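25/11/2025

Woke at five to the sound of the boiler thinking about it. Lay there doing sums. The quote from Herkon came yesterday and it is £421 to replace a part the size of a matchbox, plus the call-out, plus something called a sundry. I have never met a sundry but I have been paying for them all my adult life.

Got up, put on the big cardigan and the other cardigan, and rang Softić instead, who did next door's. A very cheerful man said £371. I said Herkon were at £421 and he said, well, there you are then, as if he had won. I asked whether it included the sundry. There was a pause. I am to get it in writing.

Choir in the evening. We are doing the Korkdale carol again, all nine verses, in which a shepherd loses a sheep, finds it, and then for reasons of metre loses it again. The altos are down to three, one of them with a cough, so Ljubica Stan has moved me up from the back row where I was happy. She says I have a useful voice. I have been turning this over all night. A bucket is useful.

She also wants eighty copies of the programme by Friday week, folded, and looked at me while saying so. I said my printer was poorly. She said she had a printer. So I am going round to hers, and will at least be warm, as she keeps the place like a greenhouse and feeds people whether they like it or not.

Walked home the long way past the old Jindholm shop, still empty, still with the sign promising a great new eating experience, summer. It doesn't say which summer. I bought my wedding shoes in there, and took them back in there in June, two weeks before the wedding, having found I couldn't stand up in them. They were very decent about it. The replacement pair gave me blisters as well but by then I had lost the will to complain, and danced in my stockings.

Had meant to spend the afternoon sorting Mum's things from the back bedroom and did, in the end, make a start, if you count two hours of reading old letters on the floor. She kept everything. Receipts for a twin-tub. A letter from the council about a hedge. A postcard from Auntie Vee in Rhyl that says only "Rain. Ham very good."
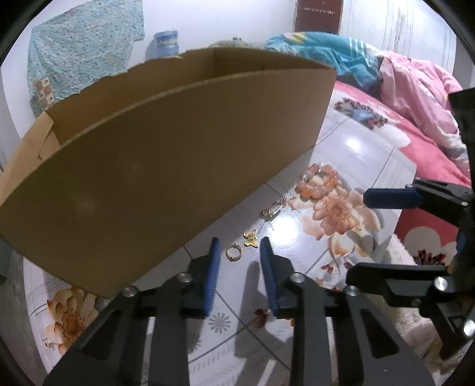 My brother rang at half past nine, late for him, to ask whether I wanted the dresser, meaning that he doesn't. I said I would think. It would have to go in the hall, where it would be impossible to open the door to anyone wider than a postman. He said that might suit me. We laughed more than it deserved and then talked about Mum for a bit – the hedge, mainly. She won, you know. It took her four years and she sent the council a Christmas card every one of them.

No email from Softić. Checked the bank: £359 in the current account until the first, so unless he drops his price by another £12 the whole contest is academic. Hot water bottle, bed socks, both cardigans. Must find the cough sweets before Thursday's rehearsal and learn verse seven, where the altos have the tune and, apparently, I am the altos.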